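Small Print and the Public Duty to Be Read

The Boldale Consumer Forum has long held that a food label is a public notice. It is paid for by the manufacturer, but it is addressed to everyone who eats. A notice that cannot be read at arm's length in an ordinary kitchen has failed in its purpose, whatever the rules on type size may allow.

Our reading survey, carried out in Vuvcombe in November, asked shoppers to find the allergy statement on a single-serving snack. Of 67 people who took part, 40 found it without help. A further 21 found it only after being told which side to look at. The remainder gave up. These were regular shoppers, and most said that they check labels every week.

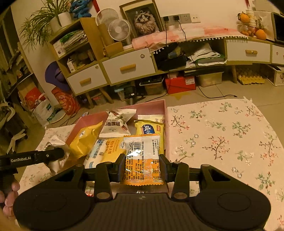 Broner, writing in response to our draft position, argued that small packs have only so much room and that larger type would mean larger wrappers and more waste. The Forum takes that objection seriously. We would answer that room is already found for slogans and prize offers, and that these could give way first.

Translation raises a further difficulty. Imported goods often carry a sticker in a second language, and the sticker is sometimes placed over the original text. A shopper who reads the first language then loses what the maker had provided. The Nomura stores now ask suppliers to keep both versions in view – a modest rule, and one that other retailers could adopt within a season.

We therefore ask the Boldale council to support a minimum type size for allergy statements on all packs, with no exemption for small ones. Comments on the draft remain open for 5 weeks.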